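Masking out the bin so your grasp planner stops grabbing walls

If you've done any bin picking, you know the feeling. The segmentation looks gorgeous, the grasp scores are sky high, and then the arm heads straight for a scratch on the floor of the bin like it's the best thing it has ever seen. I lost most of a Saturday to this before I sat down and wrote a proper background mask, so let me walk you through the version I use now. It's short, I promise!

I'm assuming you have a fixed depth camera looking at the bin, a calibration you trust, and some kind of grasp scorer. I use Grirnix for the planning side and a little package of mine called Vadby for the masks, but nothing in here is tied to either one.

Step 1. Empty the bin and record it. Park the arm well out of view and grab 30 depth frames. Take the median per pixel and save that as your reference. Don't average them – shiny metal throws wild readings and the mean drags them all in with it.

Step 2. Save the holes too. Any pixel that came back invalid in more than half of the frames gets its own flag. My first version filled those in from the neighbors, and I paid for it with a lovely set of imaginary objects along the back seam.

Step 3. Subtract. For each new frame, keep a pixel only if it sits at least 2 mm above the reference. Where the flag says invalid, fall back on color and lower your confidence.

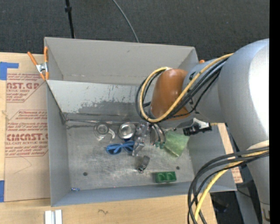
Glasses, a tin, a tape dispenser and some crinkly clear plastic: the sort of mix that makes Step 3 sweat.

The green block is the easy one, and you could find it with nearly anything. Clear plastic is where I spend my time. Depth tends to go right through it, so the subtraction says "floor" and the planner never gets a candidate. I run a second pass on the color image, looking only for edges that weren't in the empty-bin shot, and merge the two masks afterward.

Step 4. Cut out the arm. Render the robot model at the current joint angles, grow the outline by a few pixels, and drop everything inside. Cables aren't in the model (mine weren't, anyway), so give them a fat margin or they'll come back as long skinny objects with terrific grasp scores.

Step 5. Check it on old logs before you go live. I replayed 1441 saved frames and had the script dump every one where the best grasp landed on a wall or the floor. The old mask gave me 454 of those. Bongani Du Plessis talked me into sorting them by pixel position, and most of the bad ones piled up along one edge where my reference was slightly shifted. One new recording fixed that.

If you bump the bin, go back to Step 1. The Vadby config has a reference_path line, so swapping in the new file takes a few seconds and you don't have to restart the planner.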